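Vikix Fund: how we're getting on at the halfway point
Project: Clearer Labels, Fuller Cupboards
From: the project lead, Stastura Community Stores

Hello again, and thank you for the nudge about the report. I know the form asks for it in boxes, but you said a letter would do as long as it covered the money, the work so far and anything that has changed, so I'm taking you at your word.

When I wrote the application I said we wanted to sort out the small bottles. That probably sounded a bit odd from where you sit! We hand out household and bathroom things to people moving into their first place after a spell in temporary housing, and the towels and the saucepans look after themselves. A towel is a towel. The small bottles are where it all goes wrong. They come in by the boxful from shops and hotels and people's spare cupboards, and a good half of my working week used to go on standing at a shelf squinting at them.

So, the work. We started with the back room in May, as planned. The old shelving came out (heavier than it looked, and one upright had rusted into its bracket so that was a whole morning gone) and the new run went in along the long wall. It's deeper than I'd drawn it. I measured to the pipe and forgot the pipe boxing, so the last bay is narrower than the others and we've given it over to sponges and cloths, which don't mind. The floor has been painted. I chose a grey and I'm still not sure about it.

The sorting table was the biggest single thing you paid for and I want to say a proper thank you for it. We'd been working on two old desks pushed together, with a gap down the middle that swallowed every lid we dropped. The new one is one big white top, and the difference to my eyes is enormous. You put a bottle down and you can see it. It does show every mark, mind you. I wipe it down each morning with a damp cloth and by the afternoon it has specks and smudges on it again. I've asked Dimaculangan, who supplied it, whether there's a finish we could put on, and they've suggested a mat. I'm a bit resistant to a mat. I like the bare top.

Then there's the light. We moved the strip light over so it sits above the table and swapped the tubes for softer ones, and that cost less than I'd put in the budget. I've put the leftover towards labels, more on that further down.

Now to the bottles themselves. We went through everything on the shelves in one go before restocking, and I wrote down each different sort in a notebook. We ended up with 71 different kinds of small bottle. I'd guessed at half that when I filled in your form, so apologies for the number in the application, it was far too low. Of those, 36 were white, with a mostly white label, and those are the ones that cause the trouble. When they're lined up on a shelf you can't tell your shampoo from your surface cleaner without picking each one up and turning it to the light. People were taking the wrong thing home. One lady rang us, very nice about it, to say that she'd washed a jumper in conditioner. (It came out lovely, she said, but even so.)

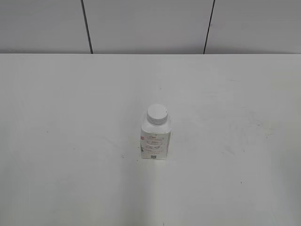
A small white bottle on the sorting table. The fine print is in pinks, reds and greys.

I keep one like it on the table when people from other projects come to visit, and ask them to tell me what's in it from where they're standing. It makes the point faster than I can. The makers are trying to get a great deal on to a small piece of paper, and I do understand that, but pink lettering on a white ground is hard going for anybody over fifty and I include myself! Add in the boxes with thin outlines and a tiny square code to scan, and there's hardly any room left for the one word you need, in a size you can read with wet hands and no glasses on.

Our answer is very plain. Each bottle gets a band round the neck or a sticker on the cap, in one of four colours, with a word in big black letters. Blue is for hair and body, yellow for washing clothes, green for washing up, and red for cleaning the house. We never cover the maker's label. I want to be clear about that as your colleague asked on the phone. All the ingredients and the warnings have to stay readable, and if a label has come off or got too worn to make out, the bottle doesn't go on the shelf at all. It goes in a crate under the table, and from there to the proper disposal point at the council tip. I'm strict on this one. There have been some grumbles from people who hate waste (I hate waste too) but I'm not sending anyone home with a mystery bottle.

The caps turned out to be the best place for the sticker. We tried the bands first and they looked very smart, but they slid about on the narrow necks and fell off the square-shouldered bottles. A flat screw cap takes a round sticker beautifully, and as most of our shelves are below eye level it's the cap people see first anyway. Flip-tops and pumps still get a band. I've stopped trying to find one method that suits everything.

We got the stickers from Vavska. The first lot had a shiny finish and the pen smeared straight off, so I rang them and they sent a matt sort, which is much better, and they let us keep the shiny ones. If you know anybody who needs a lot of shiny round stickers, do say.

What's changed from the plan? Two things, really.

The first is the leaflet. I'd promised you a printed leaflet explaining the colours, to go in every bag. We did a trial of it with the first few households and it was clear people weren't reading it, and I can't blame them, they had a flat to move into. We've dropped it and put a colour key on the inside lid of the welcome box instead, where it gets seen each time the box is opened. It's only four coloured dots and four words. The leaflet money hasn't been spent and I'd like your permission to move it over to stickers, please, as we're getting through them much faster than I budgeted for. I've marked that line on the sheet so you can find it.

The second is the opening hours. I'd said the back room would be open for people to come and choose their own things, and it is, but only in the afternoons for now. Mornings have turned out to be when the deliveries come, and it isn't safe to have crates going in and out while somebody's trying to look along a shelf with a pushchair. I'd like to get back to full days by the end of the grant and I think we can, once the deliveries are on a fixed slot. I'm working on that with the two shops who send the most.

Things I'm pleased with. The room is a nice place to be, which it wasn't. People stay longer and they ask about things, and they take what they'll use. The red shelf is emptying faster than it used to, and my own feeling is that lots of people were leaving the cleaning things behind before as they weren't sure what they were. I can't prove that, and I've no decent figures from last year to set against it, so please don't quote me. We've started keeping a proper tally now and I'll have something better for you in the final report.

Things I'm less pleased with. I underestimated how long it takes to check every bottle. The stickering is quick. It's the reading that's slow, and it has to be done with care, and after an hour or so your eyes have had enough. We've bought a magnifier on a bendy arm, which came out of the small equipment line, and it helps a lot. I've also set a limit of 4 crates a day so that it doesn't turn into a race. The result is a bit of a backlog in the corridor. It's tidy, it's stacked safely and it isn't blocking the fire door (I checked, then I checked again after your email), but it is there and you'd notice it if you came by.

On the money, the sheet is attached. The table and shelving are paid in full. The lighting came in under. Stickers are over, as I say, and will go further over without the leaflet money. The floor paint was exactly what I'd put down, and I'd like some credit for that as it's the only line where I got it right. The van hire hasn't been touched yet as one of the shops has been delivering to us for nothing, and I'm keeping that money back in case they stop.

Between now and the end I want to clear the corridor, get the delivery slots agreed, and sort out a shelf for bottles with larger print on them, so that people who struggle can go straight there. I've also written to a couple of the firms whose bottles we see most, asking whether they've thought about bigger lettering on the small sizes. One has replied to say it's been passed on. I shall keep pestering.

If you'd like to visit, afternoons are best, and there's a kettle. Could you let me know about moving the leaflet money before I put in the next sticker order? We've got enough to keep going for a little while yet, but the green ones are getting low.

With many thanks and all good wishes,
Project lead, Stastura Community Stores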